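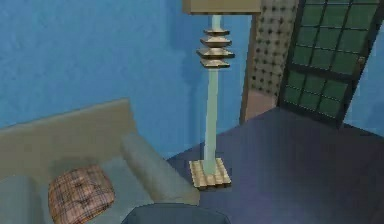 A simulated living room used in the Rudia demonstrations, with floor lamp and glass-paned door.

The Bratdale Open Day is a yearly public event held each October at the Vonside robotics workshop in Bratdale, where visitors are welcome to wander in, ask as many questions as they like, and watch household robots being taught their way around a home. It is best known for Rudia, a simulation program in which a robot practices in computer-made rooms before it is ever let loose among real furniture.

The first open day was a small and friendly affair, with 34 guests sharing two screens and a good deal of coffee. By October 2025 attendance had grown to 387, and the demonstrations had to be split into eight sessions so that everyone (children very much included!) could get close enough to see.

A session usually begins with a short talk and then moves on to a simulated living room, where the robot's arm is steered among the sofa, the lamp and the other furnishings while a member of the workshop explains what the software is doing. Visitors may then take a turn at the controls themselves, and the line for this tends to be long and cheerful.

The rooms are drawn in a plain, softly shaded style and were supplied by the design studio Rojanasak, which also lends the workshop its display screens.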